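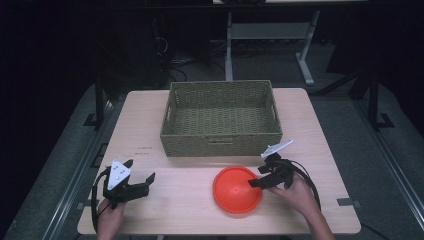
Wilson Llanos reckoned we should stop treating the left and right hands as two separate recordings, and he'd said so before I had even found a pen. One clock, one file, both grippers, and let the trimming happen afterwards.

Posted 18th October, notes by the usual minute-taker

Filed under: Method meetings / Two-handed work

So that's where we began, a good way down the agenda from where we were meant to. I've put things in the order they were said, apart from the bit on cables, which came up so many times that I've gathered it into one place.

Last meeting's notes. Agreed, with one correction: I had written that Sastum was the name of the training run. It's the alignment script (sorry!). The training run is Carroll, and always has been.

Clips so far. We have 2,784 in the Prosell set, every one done by hand with the hand-held grippers and no robot involved yet. Of those, 39 are held back with the left and right streams out of step. Wilson had gone through them and thinks most can be saved by matching the moment each pair of jaws first closes. I asked what happens if one hand never closes at all, and there was a bit of a silence. He's going to look at that.

Results from Carroll. This was the part everyone had turned up for. Training on both hands together beat training them one at a time on the basket task, and by more than I'd bet on. The gain is nearly all in the approach, when the two hands are coming in towards the same object from either side. The single-hand version tended to have one gripper arrive early and give the thing a shove. Once something is held there's hardly any difference between the two, and I'd like that said plainly in the write-up, even if it makes a duller chart.

We then had a long wander through whether the arm camera or the overhead one is doing the useful work. My own feeling is that the gripper camera gets you the last little stretch and the head camera gets you everything before it, but I've no numbers for that and was told so, quite fairly.
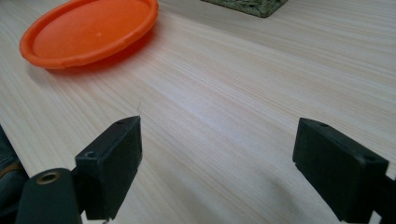 Gripper camera, jaws open, with the orange piece up at the top left.

The worry with this view is how little of the far objects you get. With the jaws filling so much of the lower half, the things you're heading for can end up pushed against the top. Jimico, our cropping step, has been trimming the top strip off everything to save space, and we all went a bit quiet when that sank in. Agreed to switch the crop off and rerun Carroll on the full view before anyone draws conclusions about cameras. It adds five hours to a run. Fine.

Cables. They pull on the wrist when you reach across. Two of us slow down without meaning to, and it shows up in the speeds. No decision, except that we'll try a longer loop and make a note of who recorded what.

Write-up. I'm doing the method section, Wilson is doing results. We've 14 pages and ought to have fewer. The paragraph on marker plates stays in for now, though I still think it belongs at the back.

To do
Wilson: clips where only one hand closes
Me: Jimico crop off, rerun Carroll, method section
Everyone: read the Sastum notes, please, I mean it this time

Next meeting is still in October, once the rerun is finished. I'll send round a time.

Related notes
Sastum: what the alignment script does and doesn't do
Prosell recording rules, second go
Why we dropped the one-handed basket task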